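How to Find Out Whether a Robot Can Flip a Switch for You
January 9, 2020

Every March my inbox fills with people asking if a robot can take over the dull jobs yet. My stock answer used to be "which dull job?" These days I send them to the switch test. You need a box with a switch on it, a pair of arms, and an evening you were not planning to enjoy.

Step 1. Pick a chore small enough to embarrass you. Laundry is out. So is the dishwasher. Turning a thing on and then off again is about right, and half the machines on a shop floor need somebody to do it every morning.

Step 2. Clear the table. Plain surface, plain walls, soft light. Your kitchen will never look like this, and you should write that down now, while you still remember it.

Step 3. Set the box between the arms and bring both grippers down on it, one on each side, with the switches left open in the middle. A light box will slide away the first time anything pushes on it. People steady things with the other hand and never think about it. An arm has to be told. 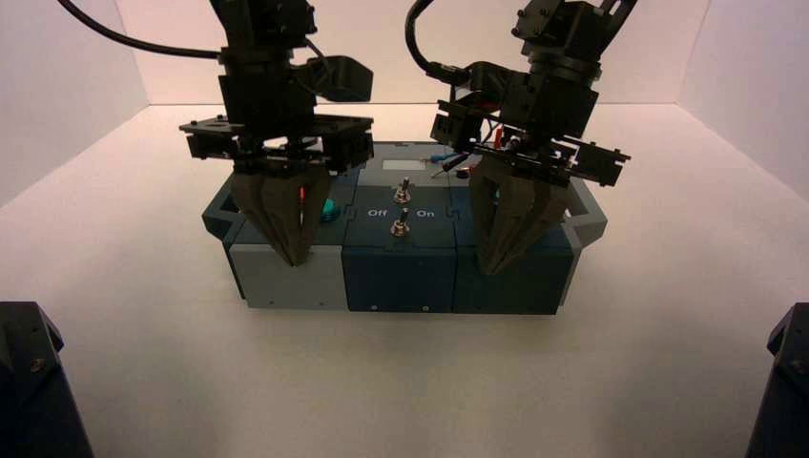

Both grippers on the box, toggles clear, "Off" to the left and "On" to the right of the front one.

Step 4. Now the hard part. One gripper has to let go, come around to the lever and push it sideways without shoving the whole box along too. Go slowly. A toggle lever is short and round at the tip, so aim for the side of it and push past the point where you think it should click.

Step 5. Repeat until bored, then keep going. On the Prorkley bench we ran 600 tries with the Flutance controller, and the 52 misses were nearly all the same miss: the finger skated over the top of the lever and the arm carried on as if it had done a fine job. Check the switch itself. Never take the arm's word for it.

Step 6. Turn the box a little and start over. If your score falls through the floor, the arm learned a spot on the table and has no idea what a switch is.

Can it do chores, then? It can do this one, on a good table, at a pace that would get a teenager yelled at. I still turn on my own coffee maker. It takes me less than a second and I don't need to be bolted down first.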